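Visit Report: Grodunell Electronics Reuse Center, June

A delegation from the Brasedora Library Association visited the Grodunell center on Thursday as part of its review of public computer lending. The party was made up of Anca Matei, head of branch services, Fidel Quiroga of the purchasing office, and two branch managers. They were received at the main entrance by Mirjana Delić, deputy director of the center.

The purpose of the visit was to learn how donated office computers are received, sorted and returned to use. Four of the association's branches currently lend equipment to residents, and demand is highest in the weeks before school begins.

Ms. Delić opened with a short talk on intake. Every donor signs a transfer form before a delivery is accepted, and storage drives are erased under a written procedure. Units that cannot be repaired at a fair cost are set aside for parts. The delegation asked whether donors receive proof of erasure. They do – a certificate is mailed within six working days.

The group then toured the sorting hall, the parts store and the repair area. Mr. Quiroga took particular interest in the parts store, where memory and power supplies are shelved by age and type. Rok Živković, who manages the store, explained that desktop computers remain the easiest machines to keep in service, as most parts can be replaced separately.

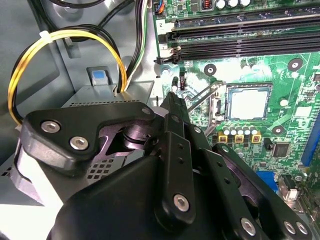

Discussion after lunch turned to warranty terms. Grodunell offers five months on desktop units and a shorter period on laptops. Ms. Matei noted that the association would need coverage for a full lending season, and Ms. Delić agreed to put the question to her board.

The delegation also raised delivery to the Cesau branch, which has no loading dock and limited parking. The center will send a written proposal covering transport, setup and the return of faulty units. Mr. Quiroga will circulate it to branch managers before the next purchasing meeting.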